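Maio de 2021
Por Equipa de Documentação Hamex
247 partilhas | 8 comentários

4. Configurar um inquérito de opinião eleitoral no Pilari

Esta secção explica como criar um estudo de acompanhamento de conversas sobre uma campanha, desde a definição do universo até à primeira exportação. Pressupõe que a conta já está ativa e que o módulo Tovico foi instalado conforme a secção 3.

4.1 Criar o estudo

1. No menu Estudos, escolha Novo e depois Acompanhamento contínuo.
2. Escreva o nome do estudo. O nome aparece no cabeçalho de todos os relatórios e não pode ser alterado depois da primeira recolha.
3. Indique o tipo de eleição (autárquica, legislativa, europeia ou outra).
4. Selecione o território. Para eleições autárquicas, carregue a lista de freguesias em formato CSV.
5. Prima Guardar rascunho.

Nota: um rascunho sem território fica guardado, mas não pode ser publicado. 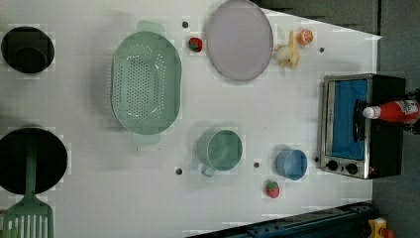 Fig. 4.1 – Utensílios de cozinha de brincar sobre um tampo branco.

4.2 Definir a amostra

1. Abra o separador Amostra e introduza o número de entrevistas pretendido. O projeto de demonstração Akgül, incluído na instalação, usa 3.583 entrevistas.
2. Defina as quotas por sexo, grupo etário e região.
3. Em Ponderação, escolha a base de recenseamento mais recente que tiver carregado.
4. Confirme que a soma das quotas corresponde ao total. Se houver diferença, a linha Total fica a vermelho e o botão Publicar é desativado.

Cuidado: alterar as quotas com a recolha em curso apaga as ponderações já calculadas. Exporte os dados antes de o fazer.

4.3 Redigir as perguntas sobre conversas

1. Em Questionário, adicione a pergunta de filtro: "Na última semana, falou com alguém sobre as eleições?"
2. Para quem responder que sim, adicione o bloco Temas. Cada tema deve ter uma designação curta e neutra.
3. Adicione a escala de tom (positivo, negativo, misto, neutro).
4. Ative a rotação aleatória dos nomes de partidos e candidatos. 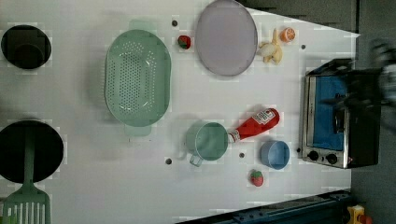 5. Inclua sempre as opções "Não sabe" e "Não responde" em linhas separadas. Se forem agrupadas, o relatório de tom não as distingue.
6. Faça um teste com o modo Pré-visualização e percorra os dois caminhos do filtro.

4.4 Publicar e exportar

1. Prima Publicar e aguarde a mensagem de confirmação.
2. Depois da primeira vaga, abra Resultados e escolha Exportar.
3. Selecione o formato e assinale Incluir ficha técnica.

Nota: os estudos criados antes da atualização de março têm de ser convertidos em Ferramentas > Converter. A conversão mantém as respostas, mas repõe os filtros gráficos predefinidos.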